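기계는 빨래를 언제쯤 대신 해줄까

빨래 개는 로봇 나온다는 얘기, 제가 자취 시작할 때부터 들었거든요. 그때는 진짜 몇 년만 버티면 되는 줄 알았어요. 그래서 건조대에 걸린 티셔츠를 그냥 걸린 채로 꺼내 입으면서 살았는데, 아직도 그러고 삽니다. ㅋㅋ

요즘 Jatura라는 작은 팀의 빨래 로봇 작업을 계속 따라가며 보고 있어요. 집안일 중에서도 빨래, 그것도 개는 거 말고 세탁기에 넣는 단계만 파는 팀이에요. 처음엔 넣는 게 뭐가 어렵다고 저걸 따로 하나 싶었는데, 10월 내내 올라온 작업 기록을 읽다 보니 생각이 꽤 바뀌었습니다. 바구니에서 옷을 집는 것부터가 일이더라고요. 우리는 손 넣어서 한 움큼 쥐면 끝인데, 로봇은 구겨진 천 뭉치에서 어디를 잡을지부터 정해야 하니까요.

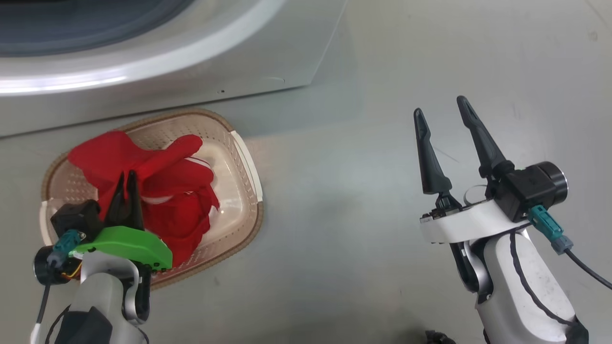 마지막 수정: 2025년 11월 21일

빨간 옷 주름 사이를 손가락 두 개로 꼬집고 있는 모양새가 왠지 남의 일 같지 않죠. 저도 젖은 이불 꺼낼 때 딱 저런 심정으로 한 귀퉁이만 잡고 당기거든요. 손가락이 두 개뿐이면 잡은 데 말고는 전부 축 늘어질 수밖에 없고, 늘어진 자락은 바구니 테두리에도 걸리고 세탁기 입구에도 걸려요. 컵이나 블록은 잡으면 모양이 그대로인데 옷은 잡는 순간 모양이 바뀌잖아요. 작업 기록에 제일 자주 나오는 말도 "다시 집기"였어요.

같은 팀이 10월에 집기 연습만 381번 했다고 적어놨던데, 그중에 소매만 딸려 올라오고 몸통은 바구니에 남은 경우를 따로 모아서 정리해뒀더라고요. 저는 이런 기록이 너무 좋아요! 잘 된 영상만 올리는 곳은 많은데 안 된 걸 분류까지 해서 보여주는 데는 드물어서요. (그 페이지 읽다가 정작 제 빨래는 세탁기 안에서 두 시간을 방치됐습니다... 다시 돌렸어요.)

집는 것 다음은 입구예요. 드럼세탁기는 문을 활짝 열어놔도 그 문이 옆에서 자리를 꽤 차지하고, 입구 둘레에는 고무 패킹이 있죠. 사람은 옷이 패킹에 걸리면 느낌으로 알고 손목을 슬쩍 돌려서 밀어 넣는데, 그 '슬쩍'이 기계한테는 제일 비싼 동작인 것 같아요. 양말 한 짝이 패킹 틈에 끼어 있는 걸 나중에 발견해본 분들은 아실 거예요. 사람도 놓치는 걸요.
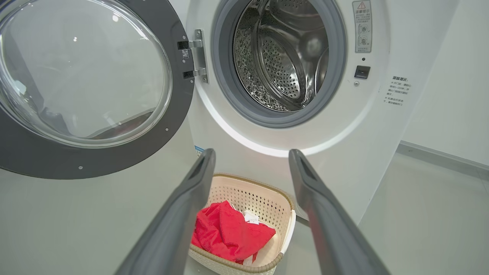
지난번 글에 달린 댓글 중에는, 집에서 쓸 거면 넣는 것보다 분류가 먼저 아니냐는 의견이 있었어요. 흰옷에 빨간 수건 하나 섞여서 전부 분홍색이 된 적이 있다면서, 로봇이 아무리 예쁘게 넣어줘도 그걸 못 걸러내면 자기는 안 맡기겠다고요. 주머니 속 휴지도 마찬가지라고 했고요. 읽고 나서 한참 고개를 끄덕였습니다. 저도 검은 바지 주머니에 영수증 넣고 돌린 전과가 있어서 할 말이 없네요.

그런데 또 생각해보면 분류는 눈이 하는 일이고 넣기는 손이 하는 일이라, 지금 더 뒤처진 쪽은 손이 아닌가 싶어요. 색깔 구분이나 라벨 읽기는 카메라로 그럭저럭 될 것 같은데, 주머니 뒤집어 보는 건 결국 또 손 문제로 돌아오고요. Bindgate 쪽 글을 보면 공장에서는 아예 옷을 한 장씩 펼쳐서 올려주는 사람이 앞에 붙어 있고 기계는 그다음부터 맡는다고 해요. 한 시간에 200장씩 처리한다고 자랑하는데, 그 앞에서 펼쳐주는 사람 팔은 괜찮은지 저는 그게 더 궁금하더라고요.

우리 집에는 펼쳐주는 사람이 저밖에 없으니까 그 방식은 탈락입니다.
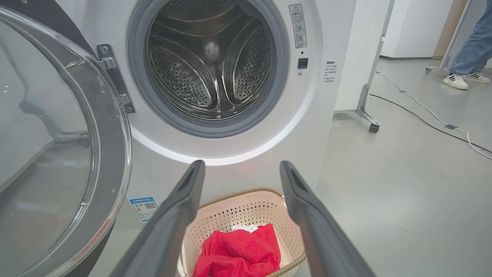

그리고 자리 문제도 있어요. 저희 집 세탁기는 다용도실에 있는데, 문 열고 바구니 내려놓으면 제가 설 곳이 없어서 옆으로 서서 넣거든요. 여기에 팔 두 개 달린 기계가 들어온다? 분리수거함이랑 김치냉장고 중에 하나는 나가야 합니다. Motaung에서 준비한다는 벽걸이형이 그래서 좀 궁금하긴 한데, 아직 그림만 있고 움직이는 건 못 봤어요.

그럼 지금 되냐 안 되냐 물으시면, 제 대답은 "조금씩은 되는데 우리 집에서는 아직"이에요. 한 장 집어서 넣기까지는 언젠가 믿고 맡길 수 있을 것 같아요. 하지만 양말이랑 이불 커버랑 끈 달린 후드티가 한데 엉켜 있는 일요일 밤 같은 바구니는... 저도 하기 싫은데 로봇이라고 쉽겠어요? 이불 커버 안에 양말이 들어가서 돌돌 말려 나오는 건 또 누가 풀어주나요.

다음엔 Pamside의 설거지 쪽 기록을 읽어보려고요. 그릇은 적어도 안 구겨지니까 좀 낫지 않을까 기대 중인데, 밥풀 말라붙은 건 어떻게 하는지 제일 먼저 찾아볼 거예요. 혹시 먼저 읽어보신 분 있으면 댓글로 알려주세요. 저는 이제 건조대에서 수건 걷으러 갑니다.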